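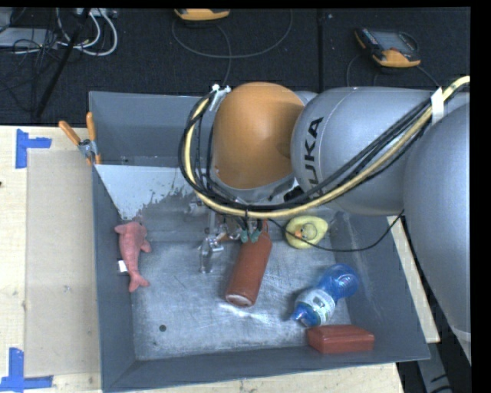

Skomska asked me under my other post if the bin is for bath things only, or if everything goes in it. Everything goes in it, and this is my problem, so I make a new post.

Bath toys and bottles in one metal bin, how to keep it in order?

I have a gray metal bin where I put the things which have no other place. There is a pink rubber dolphin, a yellow rubber duck, a blue plastic bottle with a white label, a brown bottle, and other small pieces. The bin is open at the top. The bottles don't stay standing, they lie down and roll against the toys. Also the bottom of the bin is scuffed and has dark spots, and I don't know if this is dirt or if the metal is like this now. I tried warm water and dish soap in September and I saw no difference.

I would like to know two things. How can I keep the bottles separate from the rubber toys without buying a new bin? And can I clean the bottom with something stronger? Thank you in advance for all advice.
posted by Flullitz, 142 views

Nepia
For the spots, mix baking soda with a little water until it is a thick paste. Put it on one spot in a corner first, wait 15 minutes, and wipe with a soft cloth. If the cloth becomes dark, it was dirt and you can do the rest. If nothing changes, I would leave it alone. Please don't use steel wool, it makes new scratches and then the dirt stays in them more easily.

For the bottles, I use a divider made of thick cardboard. Measure the inside of your bin at the bottom and not at the top, if the walls are sloped. My piece is 300 mm long and I cut it two times before it was good. Cardboard gets soft if you put in wet toys, so dry them first. The rubber ones with a hole under them must be squeezed well, there is often old water inside.

Before you put the bottles back, check that the caps are closed. One time I had shampoo on everything.

Verkness
just buy a second bin

Skomska
A second bin is fine if you have the space, but I don't have it and maybe Flullitz also not. I keep my bottles in a shoebox inside the big bin. It isn't beautiful. When it is broken I take another shoebox.

About the cleaning I agree with the paste. I would only add that you should rinse it two times, the first time I left white powder in the corners and it was on the toys later.

Flullitz
Thank you Nepia and Skomska. I will try the paste this evening, and the shoebox too if I find one that is low enough.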